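Sauer macht gar nichts

Über die Zitronenscheibe, die in deutschen Gaststätten auf alles gelegt wird, was sich nicht wehrt, und über einen Mann, der sie dort wieder wegnehmen möchte

Das Schnitzel kam, und auf dem Schnitzel lag sie. Dünn, rund, mit einem Zweig Petersilie festgenagelt wie ein Parkschein. Ich legte sie an den Tellerrand, wo sie blieb, bis der Kellner sie forttrug. Wir hatten einander nichts zu sagen gehabt.

So geht das seit meiner Kindheit. Die Scheibe liegt auf dem Fisch, sie hängt am Colaglas, sie schwimmt im Tee. Wer versucht, sie auszudrücken, bekommt den Saft auf die Manschette und eine geringe Restmenge auf das Essen. Trotzdem wird sie weiter geschnitten, täglich, in Küchen von Flensburg bis Passau.

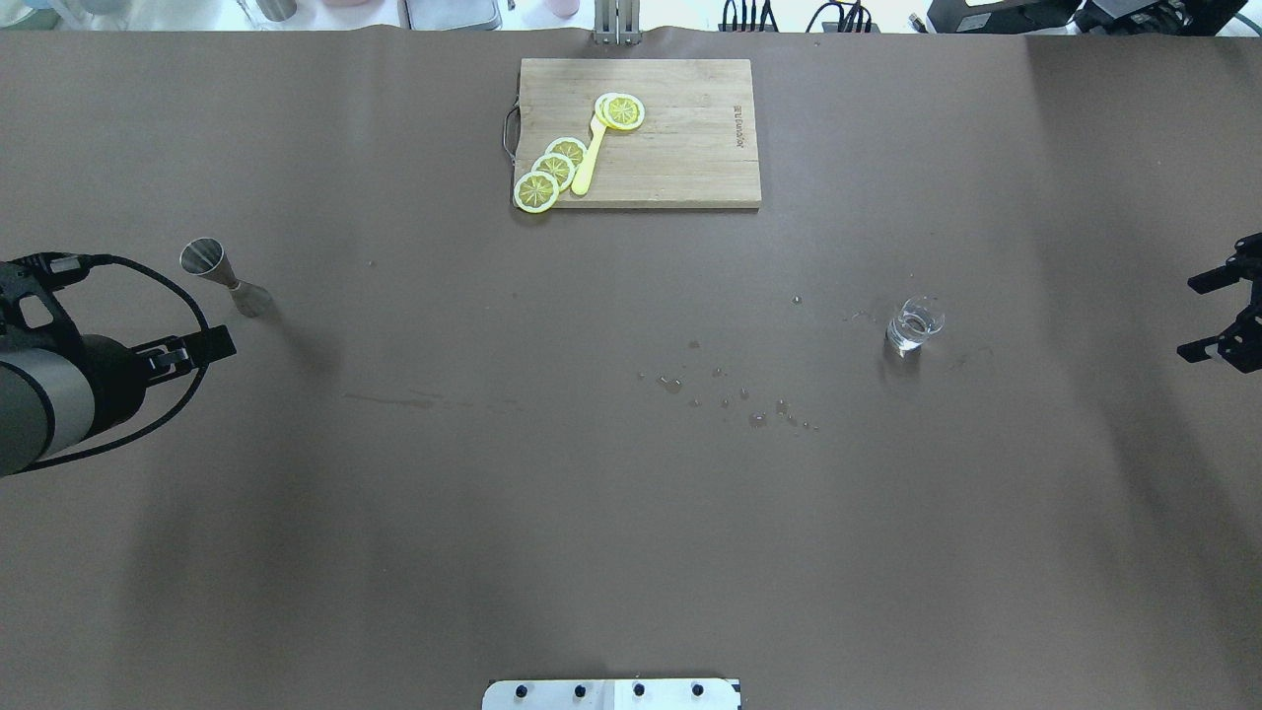
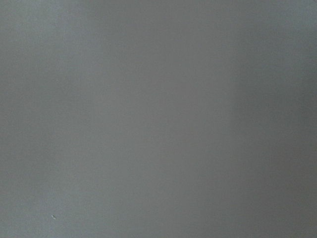 Zitronenscheiben auf dem Holzbrett, dazu ein gelbes Messer (erstes Bild). Grau in Grau: eine Fläche ganz ohne Zitrone (zweites Bild).

Gadisa Woldegiorgis hält die Scheibe für einen Konstruktionsfehler. Er hat lange in Hotelküchen gearbeitet und berät heute Gaststätten, die ihre Karte überarbeiten wollen und dann meistens doch nur die Schriftart ändern. Wir treffen uns an einem Freitag im Mnguni, einem Lokal mit wenigen Tischen und sehr festen Ansichten über Beilagen. Er bestellt Forelle. Die Forelle kommt mit einem Viertel Zitrone, und er nickt ihr zu wie einer alten Bekannten.

»Eine Scheibe kann man nicht pressen«, sagt er. »Man kann sie falten, dann reißt sie. Man kann mit der Gabel draufdrücken, dann wird der Fisch nass und die Panade weich. Ein Viertel hat einen Rücken. Da kann ich anfassen.«

Woldegiorgis führt das mit der Forelle vor. Er setzt den Daumen an, knickt die Schale nach außen, und der Saft landet dort, wo er ihn angekündigt hat. Am Nebentisch sieht eine Dame zu und dreht ihr eigenes Viertel prüfend in der Hand.

Dass die Scheibe sich hält, erklärt er mit der Buchhaltung. Vor Jahren beriet er den Betriebsgastronomen Movico, der in einer einzigen Kantine 80 Portionen Seelachs am Tag ausgab. Aus einer Zitrone schneidet man acht ordentliche Scheiben oder, wenn der Küchenleiter an die Bilanz denkt, auch zehn. Viertel gibt es vier, daran ist auch mit gutem Willen nichts zu ändern. Der Vorschlag, auf Viertel umzustellen, wurde in der Besprechung mit Interesse aufgenommen und in der nächsten nicht mehr erwähnt. Zum Seelachs gab es weiterhin die Scheibe, und neben der Kasse lagen Portionsbeutel mit Zitronensaft aus Konzentrat, für Gäste, die etwas schmecken wollten.

Man kann das auch freundlicher sehen. Die Scheibe ist Schmuck, und Schmuck muss nichts können. Sie zeigt an, dass in der Küche jemand noch einen Handgriff getan hat, nachdem das Essen eigentlich fertig war. Meine Großmutter legte sie auf den Kartoffelsalat, zu dem sie geschmacklich nicht gehörte, aber nur sonntags. Werktags blieb der Salat nackt. Ohne die Scheibe hätten wir Kinder den Sonntag womöglich verpasst.

Schwierig wird es beim Getränk. Hier ist die Scheibe inzwischen eine Frage des Charakters. »Mit Eis und Zitrone?« fragt die Bedienung, und wer zögert, hat schon verloren. Wer ja sagt, bekommt beim Trinken eine kalte Schale gegen die Oberlippe. Wer nein sagt, bekommt sie ebenfalls, weil das Glas vorbereitet war. Im Clavovbridge, einer Hotelbar mit viel Messing und halblauter Musik, stand ich im Oktober vor einem Mineralwasser, in dem drei Scheiben steckten. Sie hatten sich unter den Eiswürfeln verkeilt und ließen das Wasser nur in kleinen Schlucken durch, als sei es rationiert.

Der Barmann dort ist übrigens ein Anhänger der Zeste. Die Zeste ist ein Streifen Schale, der über dem Glas verdreht wird und dabei Öl abgibt, was man riecht, wenn man sich Mühe gibt. Danach fällt sie hinein oder wird weggeworfen, je nach Schule. Für die Zeste zahlt man im Clavovbridge nichts extra, der Preis des Getränks hat sie bereits mitgedacht.

Woldegiorgis lässt die Zeste gelten. Er lässt auch die halbe Zitrone gelten, sogar die im Gazesäckchen, das die Kerne zurückhält und ein wenig an eine Erste-Hilfe-Maßnahme erinnert. Für diese Säckchen gab es einmal eine Firma namens Gultitex, die eigentlich Vorhangstoffe herstellte und mit dem Verschnitt nicht wusste, wohin. Sie verkaufte sie im Karton zu 55 Stück, mit grünem Bändchen. Er besitzt noch einen halben Karton. Zu Hause benutzt er sie für Lorbeer und Wacholder, die Zitrone presst er mit der Hand und fischt die Kerne mit dem Löffel heraus.

Und die Presse? Es gibt die kleine aus Metall, ein Scharnier mit zwei Flügeln, in die man die Scheibe tatsächlich einlegen kann. In besseren Ausflugslokalen stand sie früher auf jedem Tisch neben dem Zahnstocherbehälter. Sie funktioniert, das muss man zugeben. Sie spritzt nur zur Seite, also zum Gegenüber hin, und hat auf diese Weise manches Sonntagsgespräch belebt. Auf Flohmärkten liegt sie heute zwischen Kuchengabeln und Eierköpfern, und die Händler müssen den jüngeren Kunden erklären, dass es sich nicht um einen Nussknacker für sehr kleine Nüsse handelt.

Wir sind beim Kaffee. Woldegiorgis erzählt von einem Gasthof, der seinen Rat angenommen hat: Viertel zum Fisch, Viertel zum Schnitzel, nichts im Wasser, sofern nicht bestellt. Nach einer Woche beschwerte sich ein Stammgast. Er wolle seine Scheibe zurück. Ob er sie denn ausgedrückt habe, fragte der Wirt. Nein, sagte der Mann, gegessen, mitsamt der Schale, immer zum Schluss.

Er bekommt sie jetzt wieder, auf einem Extrateller.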